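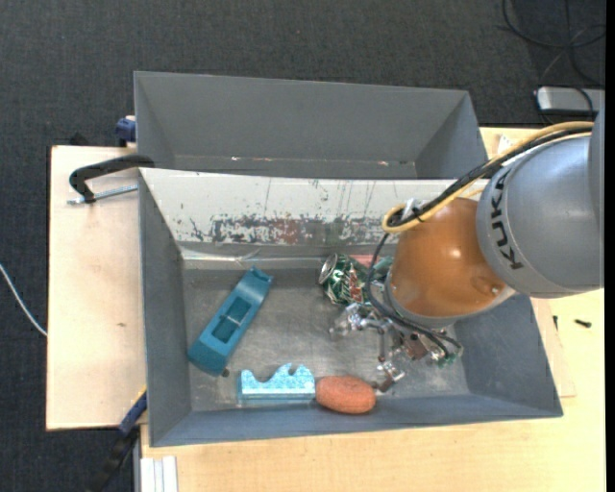
«La cubeta no se tira, se raspa»

Charla rápida con la encargada de preparación de Fliviro sobre cajones, mesas y objetos sueltos

12 de enero de 2024

Llego con prisa y ella más. Tiene media hora, luego entra un pedido. Nos quedamos de pie al lado de la mesa, que es de madera clara y le gusta mucho, lo dice dos veces antes de que saque el cuaderno. «Sobre madera ves todo. Un tornillo, una pegatina, lo que sea. En la moqueta no ves nada, es gris oscura, se traga las cosas.»

Lleva nueve años en esto. Antes en Benítez, el almacén de menaje, donde aprendió a preparar lotes a mano. Ahora lotes pequeños, objetos variados, de una cubeta a otra. Parece poca cosa. Le pregunto si lo es y se ríe.

«La gente piensa que vaciar un cajón es meter la mano y sacar. Y sí, con el cajón lleno es fácil, cojas lo que cojas aciertas. Lo malo viene al final, cuando quedan cuatro cosas y se te van todas a la esquina o se te tumban contra la pared.» Las latas, sobre todo. Las latas le dan guerra – ruedan, se ponen de lado, y de lado ya no hay por dónde cogerlas bien. Prefiere las cajas. «Una caja se queda donde la dejas. Una lata tiene opiniones.»

La cubeta de delante es gris, paredes inclinadas, el fondo lleno de arañazos. Detrás hay otra igual de gris, vacía. Me explica el sistema de la casa: la llena cerca, la vacía detrás, siempre una pegada a la otra para que el recorrido sea corto. Nada en medio. Si se cae algo, que se caiga dentro.

Pregunto por el desgaste, que es lo que me había traído hasta aquí. El panel claro del fondo tiene una franja de pintura comidísima, con calvas grises y unas manchas rojizas hacia el centro. No le da vergüenza ninguna.

«Eso es uso. A mi una cubeta impecable me da mala espina, quiere decir que está de adorno.» Luego matiza. Una cosa es el roce y otra el canto vivo, lo que engancha una bolsa. Eso sí lo mira. Pasa el dedo por el borde, por las esquinas, por la junta del fondo. Si raspa, fuera de la mesa hasta que se lije.

¿Y repintar? «Repintamos una vez y fue un desastre.» La pintura saltaba en escamas y las escamas acababan pegadas en los productos. Tuvieron que limpiar un lote entero, 23 piezas, con un trapo y paciencia. Desde entonces se repasa lo suelto con rasqueta y se deja así. Feo pero firme.

Para la limpieza usa Cludness, un jabón que compran en garrafa, muy rebajado. Trapo húmedo, trapo seco. Nada de estropajo en el fondo, bastantes rayas tiene ya. La mesa aparte, con otro trapo, que la madera coge cerco. Y la moqueta, aspirador al acabar el día. Aquí suspira.

«Yo la moqueta la quitaría mañana.» Pero amortigua el ruido, dice, y cuando cae algo de vidrio a veces se salva. A veces. Reconoce que en invierno se agradece en los pies.

Vuelvo a lo de los objetos. Quiero saber cómo elige qué va junto. No hay una regla escrita, hay costumbre. Mezclar formas: algo redondo, algo plano, algo blando. No poner lo pesado encima de lo que se aplasta – lo ha visto hacer y lo cuenta con dolor. Tampoco meter demasiado. Prefiere siete cosas bien repartidas que un montón. «El montón se hunde por un lado y ya no sabes qué hay debajo. Pocas y sueltas, que respiren.»

Lo de «que respiren» lo repite bastante. Lo tiene casi de lema, aunque cuando se lo digo pone cara rara.

El año pasado pasaron por estas cubetas casi 2.000 artículos. Lo sabe porque los apunta en una libreta, a boli, columna de entrada y columna de salida. El programa, Trusalance, lo lleva la oficina y no se fía del todo. En abril las dos cuentas no cuadraban. Ganó la libreta. Faltaba una lata, que apareció detras de la pata de un armario.

Le pido un consejo para quien prepare pedidos en casa, en una mesa cualquiera, con dos cajones. Se lo piensa poco, mira la hora.

«Que los cajones sean del mismo color y por dentro lisos. Que no sean muy hondos. Que no se muevan.» Lo último es lo que más falla. Un cajón que resbala sobre la mesa te hace perder toda la mañana, lo empujas sin querer, lo recolocas, lo vuelves a empujar. Ella pone una tira antideslizante debajo. Cinta de doble cara no, deja la madera hecha un asco.

¿Y la luz? Desde arriba, difusa. Con un foco de lado las paredes del cajón hacen sombra y lo oscuro desaparece en el rincón. Les pasó con unas fundas negras, las dieron por perdidas y estaban ahí.

Última pregunta, ya andando hacia la puerta. Si cambiaría algo de la mesa. «Más larga. Me cabe lo justo.» Un palmo más por cada lado, para dejar el trapo y la libreta, que ahora van en una silla. Lo tiene pedido. Le han dicho que después del inventario.

Entra el pedido. Me da la mano, se pone los guantes y se va a por la siguiente cubeta.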